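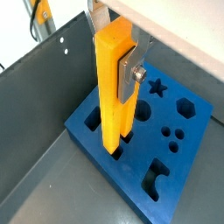
A reader at the Pirnberg toy library tells us we are being unfair to foam, that her group has had the same sorter out every Friday since December, and that the children ask for it by colour. Fair enough. We still have doubts.

Shape sorters, page 3: foam boards

Most sorters in this gallery are boxes with a lid, where the piece drops through and disappears. A board works differently, as each piece sits in its own recess and stays on show. The catalogues call this "self-correcting play", which seems a grand name for a hole.

Blue foam board in a grey metal tray. A star, a hexagon, a large circle and a hooked sort of L are the ones most people will name first.

Three small round holes sit in a cluster on the right-hand half. We'd like to know what they teach that one round hole wouldn't. Perhaps patience.

On foam in general

The claim you will hear most is that foam is quiet. It is, and anyone who has lived with a wooden sorter on a tiled floor will see the appeal. The other claim is that it is kinder to small hands, and there we would like some evidence. A toddler who wants to force a star into a circle will often manage it with foam, because both sides give a little. Wood says no much sooner.

Foam also takes tooth marks. Pruitt, the shop that used to supply our playgroup, sold its boards as "bite resistant" and took the phrase off the packet the following year. Draw your own conclusions.

On colour

An all-blue board makes the recesses show up as a darker blue, so a child has to look at the outline with no colour clue to help. That is harder than it sounds, and it's the one argument for foam boards we find convincing. Boards with a red star hole for a red star piece are colour matching with extra steps.

On price

The Lirnuva catalogue lists 40 sorters, most of them boards, and the dearest has a carry bag we can't see anybody using. Second-hand is the sensible route if you can get the full set of pieces. Ask before you pay - sellers are oddly relaxed about a missing hexagon.

Next page: wooden boxes with lids
Previous page: stacking cups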